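Strachan Mill Open Day, Fivbridge

Posted 9/30/22

The textile mill at Strachan opens its doors to the public twice a year, and I finally made it to the fall one. I sew a little at home and buy most of my bedding from the outlet shop in Fivbridge, so I wanted to see where the cloth comes from. Admission was $12, which included the tour and a cup of coffee.

Parking is in the field behind the dye house. Follow the signs from the Clalness road and ignore your phone, which will send you to the loading gate. I got there before the first tour and still had to wait for the second one. Groups are kept small because of the noise inside. You are given earplugs and a hairnet at the door, and open shoes are not allowed.

The tour starts in the yarn store. The cotton arrives already spun, on cones, and is kept in a humid room for a few days before it goes anywhere near a loom. Our guide had worked in the weaving shed for years and knew the answer to everything except what the old freight elevator was last used for.

The weaving shed is the part people come for. It is very loud, even with the earplugs, and you can feel the floor shake. Most of what they were running that morning was plain white sheeting, 300 thread count for the regular line and 400 for the hotel orders. The guide stopped one loom to show us how a broken thread is found and tied. The knot is tiny and I could not find it in the cloth afterward.

Printing is in a separate building across the yard. The mill prints sheets for children's rooms and for pet lovers as well as the usual stripes and florals, and the novelty prints sell better than the plain ones in the months before Christmas. Each color in a pattern needs its own screen. A one-color design on a dyed ground is the cheapest to make, and thin lines are harder to print cleanly than solid shapes.

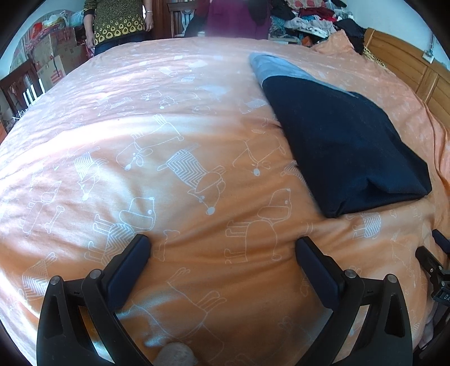 After printing, the cloth is steamed to set the color, then washed and dried on a long frame that holds it by both edges. If it goes on crooked, the finished sheet will never fold square. I have owned a few of those. Seconds are pulled out at the inspection table and marked with a short red thread in the hem, and most of them end up in the outlet.

The cut and sew room was quiet, with only 2 machines running. We watched fitted corners being made. The elastic is stretched and sewn in one pass, and the whole corner takes a few seconds.

The tour finishes at a small display run by Lostix, the company that makes the mill's laundry soap. They were giving out sample packets and a leaflet on washing dark clothes separately from new sheets. I took both.

The outlet stand had flat sheets, pillowcases and bags of offcuts for quilters. The offcuts were gone by lunch. Cards are accepted, but the reader was slow and the line was long, so bring cash.

Allow a full morning. The stairs to the printing floor are steep, and there is no other way up for visitors. The next chance to see the mill before spring is a shorter evening tour in November, without the weaving shed. Tickets are sold at the mill office and at the outlet shop.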